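Cable management

Cable management is the planning, routing, securing and labeling of electrical and data cables in a building, vehicle, cabinet or piece of furniture. The term covers the methods used as well as the parts sold for the purpose, such as ties, clips, trays, sleeves and raceways. It is practiced by electricians, network installers and stage technicians, and by ordinary users at home.

History

Early house wiring was often run in the open, held to walls and ceilings with porcelain knobs. Where a wire passed through a joist, it was protected by a porcelain tube. Covered wooden molding was also used in finished rooms, and metal raceway later took its place in many buildings. Telephone exchanges had a different problem, with thousands of thin wires ending in one room. Workers there bound the wires into tight bundles with waxed cord, a practice known as cable lacing. Lacing is still found in aircraft, spacecraft and some telephone offices.

The plastic cable tie came into use in the middle of the 20th century, first for aircraft wiring. It was quicker to fit than cord and soon spread to other trades. Hook-and-loop straps followed and are now common in data rooms, where cables are added and moved often.

Methods

Most work begins with a route. Power and data cables are usually kept apart, and where they have to cross they are crossed at a right angle. Horizontal runs are carried in trays, baskets or hooks. Vertical runs need support at regular points so that the weight of the cable does not pull on the connector at the top.

A short reserve of extra length, called a service loop, is often left near the end of a run. It allows a connector to be cut off and replaced, or a device to be moved a little, without a new cable. Too much slack takes up space and can block the flow of air in a cabinet. 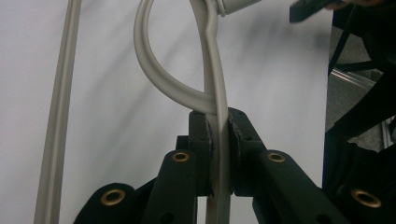 What happens when a cable is bent too tightly?

The conductors or glass fibers inside can be strained, and the layers around them may crack or shift. In a data cable this can weaken the signal, and in a fiber cable light escapes at the bend. Makers give a minimum bend radius for each type of cable, usually as a multiple of its outside diameter. The figure is often larger during pulling than after the cable has been fixed in place.

Materials

Cable ties are most often made of nylon. Ties for outdoor use contain an additive, commonly carbon black, that slows damage from sunlight. Stainless steel ties are used near heat and in tunnels. Sleeves may be braided, spiral-cut or closed with a zipper – the braided kind lets heat out more easily than a solid tube.

Adhesive clips are common in homes because they need no holes. They hold best on clean, smooth surfaces and may let go of fresh paint or textured wallpaper.

Labeling

Labels are normally placed at both ends of a cable and show the same code. Wrap-around labels with a clear tail are preferred for small cables, as the tail covers and protects the printing. Color coding is used as well, though the meaning of each color differs from one site to another.

The ferry terminal at Stindoritz is one case in which labeling was done after the fact. During a rebuild of its control room, 3,423 cables were traced and tagged, and 2 of the 3 original trays were taken out once the unused cables had been removed. The Larik system, used there and at the Cirkedell printing works, gives each cable a room letter and a running number. The Vieira system adds a second letter for the type of service.

Safety

Cables laid across a floor are a trip hazard and should be covered with a ramp or rerouted. Power cords should not be run under carpet, where heat builds up and wear goes unseen. Cords that carry a heavy load should not be used while tightly coiled, for the same reason – the inner turns cannot cool. Abandoned cables add fuel in a fire, and many building codes require those within reach to be removed.

See also

Cable tray
Electrical conduit
Patch panel
Strain relief
Wiring harness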